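Open Day at the Lorkport Newcomer Center
By Gilles Deschamps, 2023-04-13 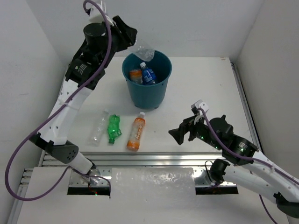
An empty plastic bottle over the rim of a teal bucket.

I took the early bus from Nostamden to Lorkport for the newcomer center's first open day in the former post office on the harbor road. The trip takes 40 minutes, and the stop is across the street from the front door.

During the pandemic the center worked by phone and video only. Families who arrived in those years dealt with case workers they never met in person. Staff say many of them still prefer to call, and the phone line will stay open in five languages.

The ground floor has a reception desk, a waiting area and two small rooms for private appointments. Most of the visitors I spoke with had come about paperwork. One man from Puvby had been waiting since winter for a copy of his late mother's death certificate from overseas. He could not travel for the funeral and now needs the document to close her bank account. The case worker gave him a list of translators and a letter to send to the consulate.

Upstairs is the classroom. It seats 25, and the evening English class already has a waiting list. I sat in on part of the afternoon session, where people practiced making a doctor's appointment and asking for an interpreter. The teacher had them repeat the call until they could do it without the sheet.

The community paper Shen has moved into the room at the end of the hall. It stopped printing in 2020 and now comes out online, with a short print run for older readers. The editors are collecting accounts from people who lost relatives abroad while the borders were closed, and they will take them in any language, written or recorded. They plan to start publishing them later in April.

There were some weak points. The elevator was out of service, so anyone who could not manage the stairs missed the classroom and the paper. Signs are in English only for now. Parking behind the building is limited to the staff, and the closest public lot is a long walk uphill.

Appointments can be booked at the desk or by phone. Walk-in hours are 2 to 5 in the afternoon.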